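The Dishes Can Wait, and So Can the Robot

Jul 31, 2019

Every January somebody promises me a machine that will clear the table. I have been hearing it long enough to own a dishwasher that still needs me to load it. The part that's missing is the stretch between the table and the rack, and it is harder than it sounds. 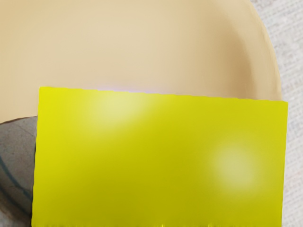
3 min read

Take one yellow block and one dish, in simulation, with nothing else on the table. A kitchen in Drustton after supper has forks under napkins and a glass too near the edge. Asent, which sells arms to small shops, quotes 34 picks an hour for mixed parts. I can beat that while talking on the phone.

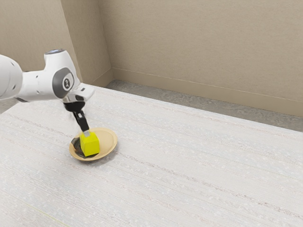
Sheehan wrote in to say that I am grading a toddler on its driving. The shop where Sheehan works put in a Posum arm to sort caps, and it has run 600 hours with 37 stops. Those stops took a minute each, and the people who used to sort caps now do work they like better.

I accept that. Caps are all one shape, though, and they come down the same chute. My sink does not work that way — and until a machine can handle a sink it has never met, I would keep the dish towel handy.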